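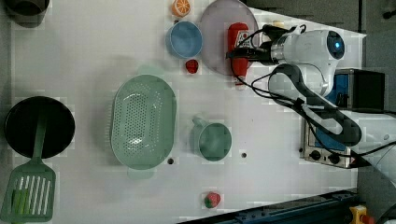

Mameo open day, Navickas building, 2021-08-17

Quick notes typed on the tram. Two stations running, only got a proper look at the kitchen one. Planner is called Arnon, grasp scoring sits on top as a seperate process. Wrist view feeds the scoring, which has to cope with a felt ketchup bottle upside down on a lilac plate, label and all.
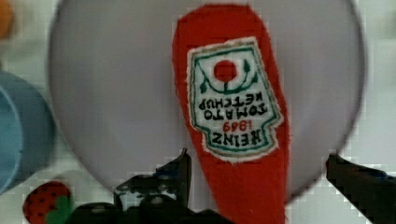 Perception

Overhead camera for layout, wrist for the last bit. Colander holes were a headache for the old segmenter, they said.

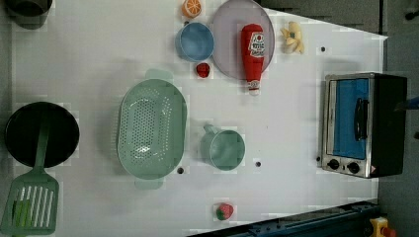

Retrained in November, behaviour much better since. Replans capped at 60 per task. Arm cables are modelled as a fat collision shape, crude but fine by me. I asked about the toaster oven, it's a fixed obstacle in the planner.

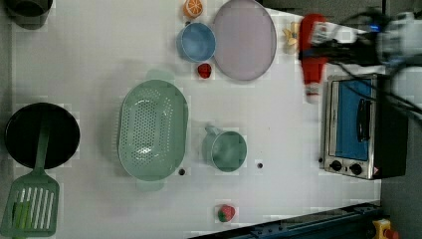

Tooling

Logs replay in Wusen, four panes, colour coded by process. Want to try teh replay at our place.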